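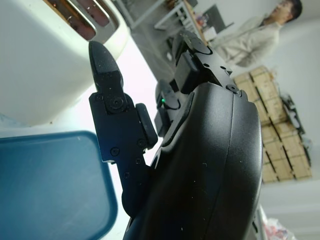
Wustidar wants people to pay for toast again. The kitchenware seller has spent the spring telling shoppers that an ordinary slice of white bread comes out better when the toaster is left alone, and it has been running breakfast tastings in Closter to prove it. The pitch goes with a new settings guide, drawn up with a baking outfit called Stelmakh, that boils the whole business down to one dial position and a rule about not popping the slice up early to check.

It is a lot of ceremony for bread. The guide runs to 16 pages. Most of them are spent on things any household works out in the first week of owning a toaster: thick slices take longer than thin ones, the second round browns faster than the first, and crumbs left in the tray will smell sooner or later. There is a page on butter.

The claim worth looking at is the one about evenness. Wustidar says a thick square slice should come up golden brown across the face, a little darker toward the corners, with a crust that has deepened in color without going black. Fair enough. That is what most people would call toast.
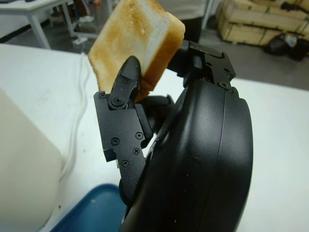
What the company has not shown is that its method gets there more often than guessing does. The tastings put out toast made the Wustidar way and nothing to compare it with. Visitors were asked to score each slice from one to 5, with jam on offer, which hardly makes for a hard test. No scores have been released. A summary is promised in May.

Lustari, a rival seller that has its own toaster line, has answered with a guide of 3 pages. It gives a different dial position and is just as sure of itself. Neither company explains how one number can suit every toaster, when the dial on one machine may mean minutes and on another may mean nothing in particular.

The bread gets less attention than it should. A fresh loaf and one that has sat on the counter for a few days don't brown alike, and sweeter loaves color faster than plain ones. Stelmakh's section mentions this in two lines, then moves on to a recommended loaf, which Stelmakh bakes.

The Wustidar guide costs roughly 4 dollars on its own and comes free with a toaster. Tastings in Closter continue through the end of the month, mornings only.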